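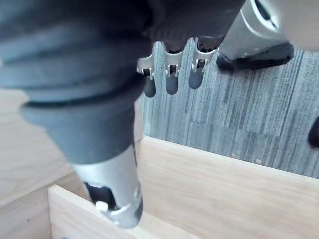 Groups > Ruvthorpe Toy Library > Meetings > Minutes

2 min read

Minutes of the members' meeting, 5 Oct 2025
Erker Room, Ruvthorpe

Thirteen members present, plus two babies who did not vote. Last meeting's minutes were approved with one fix (the train set went to the Saturday playgroup, not the morning one).

1. Wooden boxes

This took up most of the meeting, and happily so! Everyone who has used the light wooden boxes likes them. They sit flat on the carpet, small kids can see into them without tipping everything out, and they make a much nicer sound than the old plastic tubs when somebody drops a block in. One parent reported that her son now puts the animals away without being asked – applause from the back row.

Agreed: we move the rest of the floor toys into wooden boxes before the February sale. We'll order from Kaneko again, same size as last time, and there is $200 set aside for it. If the price has gone up we buy fewer and keep the tubs for dress-up clothes.

Question raised about splinters. Two members will sand the inside edges of any new box before it goes out. Sandpaper is in the hall closet, left side, behind the paper towels.

2. What goes in which box

Long and cheerful discussion. The current plan:
– Blocks and ramps together, as they get borrowed together anyway
– Animals on their own
– Vehicles on their own, with the road pieces laid flat underneath
– Puzzles stay on the shelf. Nobody wanted to reopen this.

There was a strong case for mixing in a few odd things (scarves, big wooden spoons) so each box has a surprise at the bottom. We'll try it with the animals box first and see what comes back.

3. The count

The fall count came to 829 items, including single puzzle pieces that have been given their own bag. A huge thank-you to the counting crew, who did the whole thing sitting on the floor and still seemed to be having fun. Missing: one dump truck, the lid of the shape sorter, and half of the tea set. Please look under your couches.

4. Labels

Lokura labels are holding up well on the boxes, less well on anything that gets chewed. We'll switch to writing on the base of the chewable toys. Picture labels for the box fronts were suggested and everybody loved the idea. Drawings welcome from members of any age, bring them next time.

5. Carpet

Vacuum before the boxes go down, please, and check the corners for beads. The carpet is easier on the knees than the old mats and we'd like to keep it looking good. Snacks stay at the tables.

6. Any other business

The flyer for the February sale needs a border. Print run stays at 200.

Someone has left a green umbrella.

Next meeting same room, and bring the drawings.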